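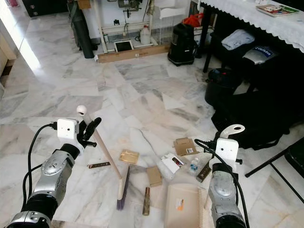 Floor sweeping is the removal of loose dirt, dust and small litter from a hard floor with a broom. It is one of the oldest household tasks and is still the usual first step in cleaning stone, tile, wood and concrete floors, whether or not they are mopped afterward.

A household broom has a handle and a head of bristles. Handles are made of wood, metal or plastic and often end in a cap or a hanging hole. Heads were long made from broomcorn or twigs. Most sold now have plastic bristles, which come in many colors and don't soak up water. Wide, flat heads suit open rooms. Narrow heads reach into corners and under low furniture but cover less floor with each stroke.

Clearing the floor

Objects too large for a dustpan are normally picked up by hand before sweeping starts. These include boxes, cards, packaging, sticks, toys and shoes. Small flat items such as labels and gift cards are easily swept up with the dust and lost. In homes where goods are unpacked on the floor, it is common to sort the pile first into things to keep, things to recycle and trash. Rugs are rolled back or shaken outdoors.

Method

Sweeping usually begins along the walls and moves toward the middle of the room or toward a door. Strokes are short and overlapping, with the bristles kept close to the floor. Long or high strokes throw dust into the air. The dirt is gathered into one or more piles and pushed into a dustpan, which is pulled back a little after each pass to catch the line of fine dust left at its edge.

Polished marble and glazed tile need little force, but grit should not be dragged across them under a stiff head. Soft bristles are preferred on these surfaces. Veined stone, especially in white and gray, hides dust well, and a low light from a window or lamp helps show what has been missed. Grout lines are swept along their length.

Regional practice

In the town of Storkdale, shopkeepers on Solberg Street were required by a local rule to sweep their entrances before 8 a.m. The rule covered up to 100 shops and lapsed when the market hall closed. Ezekiel Lindgren's history of the town, Bellby to Storkdale, gives the output of the local broom works as 3,933 brooms in its best year, against 3,000 the year before. Dinesh Sisodia, writing in the Satside newsletter, put the yearly peak in March, when homes were cleaned for spring.

Care and storage

Hair and lint are pulled from the bristles after use. Plastic heads can be washed in warm soapy water and dried with the bristles facing down. Brooms are best hung up or stored with the handle end on the floor, as standing on the head bends the bristles permanently.

Last updated: March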